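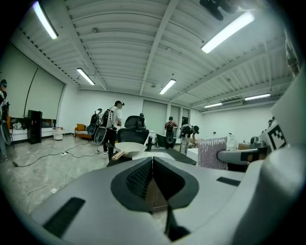 The gripper in our workroom, with a few backpack rigs in use behind it.

Prellport hand gripper and backpack set: review after 6 months

We bought our first Prellport set in December, for 2471 dollars. My task was the budget, so I write mostly for people who must plan such a purchase.

The gripper has a smooth light gray shell of matte plastic and gray fingers. I compared it with the Narnier model, which costs 1392 dollars. The Narnier is a good product, but its straps are sold separately and the delivery time was too long for us. With Prellport we had everything in one box.

What I did not plan well is the small equipment. Power strips, extra cables, stands, a second desk: each one is cheap, and together they took a good part of our reserve. Please put a separate line for them in your budget. Also count one spare set of straps per person. Our shop, Escobar, sells them for 50 dollars.

For the tasks we use normal kitchen things, like this big plastic bowl held with two hands. You do not need to buy special objects.
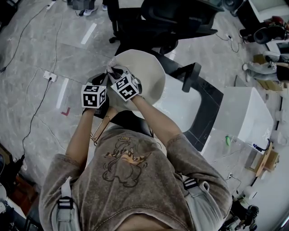 Would I buy it again?

Yes, but I would order two sets at first and the others later. Our branch in Fisholm ordered all of theirs together and then had no money for the desks. The printed manual is weak, and the support answers only by email. I give four stars of five.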